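Shop Floor > Tool Reviews > Grease Guns

Erau 18-volt cordless grease gun
Kibet Khaemba

I've been burned by cordless grease guns before, so I wasn't in a hurry to like the Erau. The box promises a full chassis lube on a tandem-axle tractor without swapping batteries. I've read that on other boxes.

Loading it is the usual mess. The follower rod catches on the second notch, and the bleeder valve sits right where your glove wants to go. Our old Irnham lever gun primes in four strokes. The Erau took me three tries with a fresh cartridge before it pushed anything but air.

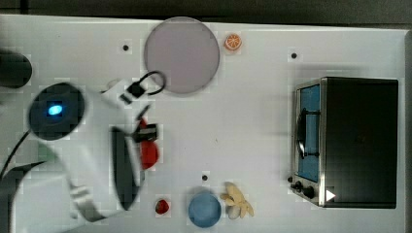
Once it's primed it does move grease. Kingpins, slack adjusters and spring pins all took it fine. The coupler is the weak part. It leaked on two worn fittings and then wouldn't let go of a new one, and I had to twist it off with pliers. I put a Hakcombe locking coupler on it the same afternoon, so add that to the $246 I paid.

Battery life is decent, I'll give it that. I finished three trucks on one charge, though none of them was badly dried out.

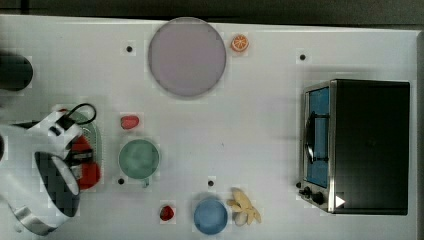
The hose is stiff and too short to reach the driveline from a creeper without holding the gun over your face. It's heavy, too.

Sepp sells a corded one for $172, and if your lube bay has an outlet I'd look there first. For road calls I'd think about the Erau, but only on sale. I'll see what the seals look like in June.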